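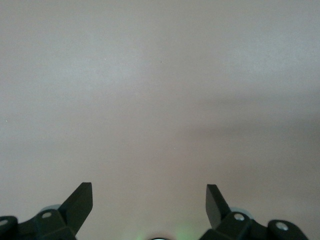 Tamgate library's reading room will stay shut until the end of May while the walls get repainted, and the color fight is finally over. The town picked a shade called Nudomia from the paint firm Plurna. It beat a plain white and a yellow that got very few votes. Hard to pin down, that color. Pale gray going on dusty pink, soft and matte, a bit cooler in one place and rosier in another. People at the front desk have been calling it mauve, mushroom and "old bandage."

1534 residents sent in a ballot, up from 70 the last time the town asked anybody anything about paint. Ballots went out with the water bill, which probably helped.

Cost is $4000 for materials and labor. Of that, $3000 comes from the building fund and the rest from the spring book sale. Hyun, the contractor, starts with the ceiling and works down. Shelves along the north wall get moved first, then the periodicals. No work on the childrens room this year.

"I voted for the white, I'll live," said Alfie Bellamy, who reads the papers there most mornings. He wants to know where the chairs are going. So do a few others. Answer for now - the upstairs hallway, six of them, with the newspapers on a cart.

Branch manager Geum-ok Ha said the old paint dated from before she was hired and had been patched so often that no two walls matched. She asked for a low-odor paint and got it. "We have folks in here all day, I didn't want headaches," she said.

Holds can be picked up at the side door, 10 a.m. to 4 p.m. Book drop stays open. Computers are off untill the room reopens, but the laptops can be checked out for two hours with a card. Tax forms are at the town clerk's window. Story time moves to the fire hall, same hour as usual - bring a cushion, the floor there is concrete.

Fines will not be charged on anything due during the closure.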